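# Chapter 7: Caching Data in Web Applications

In the previous chapter we built the order pages of the Skyrme sample application, and every page was asking the database for the same product list again and again. With ten users this is no problem. With 1,000 users the database server becomes the slowest part of the whole system, and the pages begin to wait for it.

This chapter explains how an application can keep a copy of the data nearer to the place where it is used. Such a copy is called a cache. The idea is simple, but the behaviour of a cache under real load is not so simple, and many programmers have lost an evening to a value which was already old.
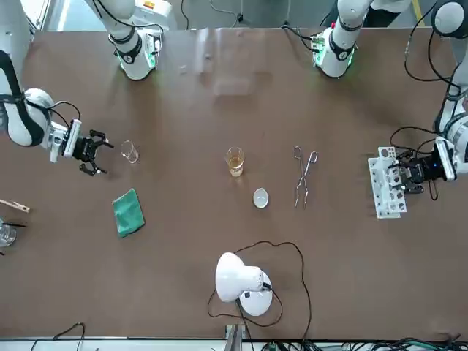
*Figure 7.1 An open gripper to the left of an empty beaker; the other arm holds a test tube rack.*

## 7.1 What belongs in a cache

Before we write any code, we should decide which data is worth keeping. Good candidates are read often and changed seldom. In the Skyrme application, the product catalogue, the list of postal codes and the colour names are all of this type. The stock level is not, since each sale changes it.

Ask the following questions about each item:

- How many times is it read between two changes?
- What happens to the user if the value is a little old?
- How much memory does it take?

The second question is the most important one. A catalogue description that is ten minutes old does no harm. A price that is ten minutes old may bring an angry customer to the sales counter.

## 7.2 Expiry and size

Each entry receives a lifetime when it is stored. The Kurix library, which we use in all examples of this book, calls it the `expiry` and measures it in seconds. There is also a limit for the whole cache. Our first example allows 500 entries, and when the limit is reached, the entry that was not used for the longest time is removed.
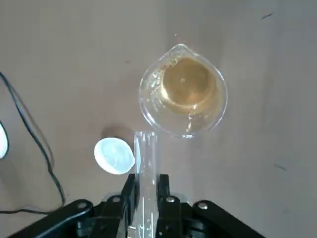 *Figure 7.2 Clear glass beaker with amber-yellow liquid, from above.*

A short configuration looks like this:

```
cache.name = catalogue
cache.maxEntries = 500
cache.expiry = 600
```

Please type these lines into the settings file from Chapter 6 and restart the application. If you work with Drollico as your server, the file must be saved before the restart - a reload of the page is not enough.

In the next section we write the function `getProduct`, which looks first in the cache and only then in the database.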